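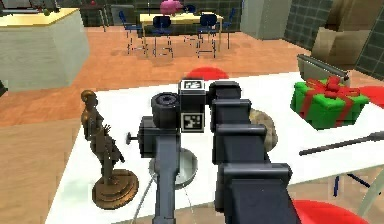

Flelton is hiring a technician to look after one robot arm cell and the simulated copy that goes with it. The position is full time and based in our Zivell building. The cell is a single arm at a white-topped table, and most of the work is keeping the arm, the gripper and the model of them in agreement. The gripper head carries two square markers, one on top and one on the front face, and whoever takes this job will be responsible for where they sit, in the model and on the machine. You will also maintain the object set, which includes awkward items like the bronze statue on its round base and the gift box with the red ribbon.

3 February 2019
By Nneka Okafor
3 min read

What the work is

You will run the morning check on the arm: home position, joint limits, finger travel, cable condition. When a marker is replaced, you measure its position again and enter the new offset in the cell file. Fingers are changed every 300 hours of running time. You will do the change, log it, and update the finger geometry in the model if the new parts differ from the old ones.

When the arm misses a grasp, you find out whether the fault is in the calibration, the gripper or the object model. Small mechanical repairs are done on site. Anything inside the joints goes back to Dinu, our service contractor, and you will pack the arm and handle the paperwork.

The cell software is Fivik. We do not expect you to know it already. Training takes six days and is given by Domnica Stoica, who set up the cell and is moving to another group. She will be available for questions through the handover.

What we need from you

Two years of work with industrial or lab robots, or a technical diploma and one year. You should be able to read a wiring diagram, use calipers and a torque driver properly, and edit a text configuration file without help. Some Python is useful. Experience with marker-based calibration is a plus. You must be able to lift the arm off its mount with a second person.

Hours and terms

Day shift, with one late shift every other week. The contract is for 17 months and may be extended. You will report to Tyra Solberg. Travel to Dinu for repairs comes up now and then, and we pay for it.

How to apply

Send a resume and one page on a machine you have maintained: what it was, what failed, and what you did. Please do not send a general cover letter. Interviews are held at the cell and include a short practical task with a torque driver and a worn finger.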